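Labels creeping down the roll on the Prollness printer – full log

Feb 28, 2018 | By Bevan Kingi
Print | E-mail
4 min read

Ticket 656
Status: Solved
Setup: Prollness desktop label printer on USB, Tipoki shipping plugin, Renico courier account, store running on Kendance. Windows 10 laptop.

Problem as first reported

Labels print fine for the first one or two orders in a batch. After that each label starts a little lower than the last, and by the end of a run of 20 the bottom of the barcode is landing on the next label. Renico's scanners won't read it. I lost some 70 labels before I stopped and opened this ticket.

It only happens with batches. If I open one order and hit print, the label is perfect every time. I love this little printer and it has been rock solid since November, so I was pretty sure it wasn't dying on me!

What I tried first

Turned everything off and on. Swapped the USB cable. Put in a brand new roll of the same stock. Cleaned the sensor window with a cotton swab and let it dry. Ran the printer's own self test five times in a row, and all five came out dead straight. So the printer can find the gap between labels by itself with no trouble.

Then I printed a batch of plain test orders from Tipoki, all for the same item, a gift card. Perfect again, all the way to the end. That was the first really interesting result, and I got a bit excited at that point.

Narrowing it down by product

I went back to the bad batches and looked for what they had in common. Every one included at least one fruit gift box, and the creep always began on the label right after it. Gift cards, jars and tea had no effect. The small mandarin box did it, and so did the larger mixed citrus one.

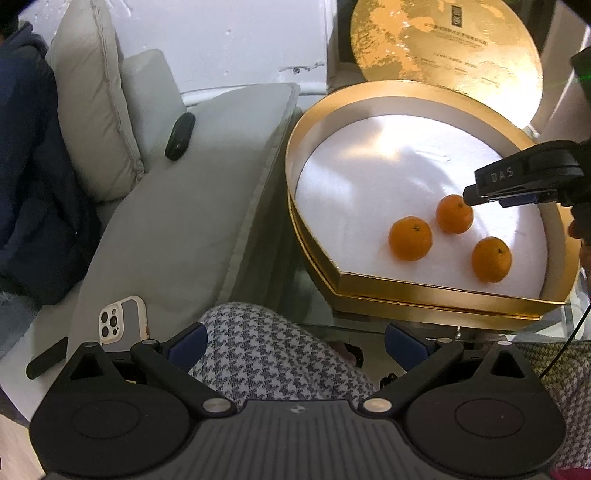

So I made a batch of three orders: tea, mandarin box, tea. Label one was good, label two was good, label three was low. I swapped the order around and the fault moved with the box. You can't ask for a clearer result than that. I did it again just for the fun of it and got the same thing.

Reply from Tipoki support

They asked for the print file instead of a photo of the label. If you need to do the same, go to Settings, then Printing, then tick "Keep a copy of each job." The files end up in your Documents folder. Untick it when you're done or they pile up fast.

They wrote back within a couple of hours (thank you, that was great) and pointed out that the gift box labels had a taller page than the others. The extra height was 13 mm, all of it blank, so on screen it looked like nothing. The printer was feeding that extra bit and then starting the next label from the wrong place.

Where the extra height came from

The product notes! In Kendance each product has a "Packing note" field, and Tipoki can add that note to the foot of the label. I had that option off. But on the fruit boxes the note was long – keep cool, this side up, open on arrival, check the fruit for soft spots – and had three empty lines pasted in after it. With the option off, Tipoki hides the words but still leaves room for the lines.

Support confirmed it on their side and said a fix is planned. No date for it yet.
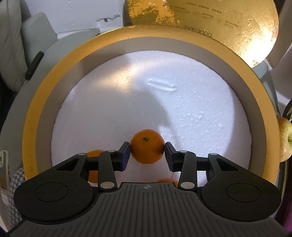
The fix, step by step

1. In Kendance, open each product that triggers the fault and find Packing note.
2. Cut the note down to one line and delete any blank lines after it. Put the cursor at the very end and press backspace until it sits right behind the last letter.
3. Save, then go to Tipoki and press Refresh products. It does not pick up the change without this. I missed it the first time and thought the whole idea was wrong.
4. In the Prollness driver, set the media type to "Labels with gaps." Mine had slipped back to "Continuous," probably after a Windows update, and on that setting the printer trusts the file and ignores its own sensor.
5. Hold the feed button until the light blinks twice and let go. The printer pushes out a few blanks and learns the label length again.
6. Print a mixed batch and check the last label first.

Do you need both the note fix and the driver fix? I tested each alone. With the driver right and the long note left in, labels lined up but I got a blank one after every gift box. With the note fixed and the driver still on Continuous, a full roll drifted very slightly by the end. Do both.

Result

Two full batches today with fruit boxes scattered all through them, and every barcode scanned at the Renico counter. I'm so pleased with this. The long packing note now lives on a printed card that goes in the carton, and it reads better there anyway.

Still open

Return labels use a different template and I haven't tried those yet. If anyone has run them in a batch on the same printer, please add your settings to this ticket.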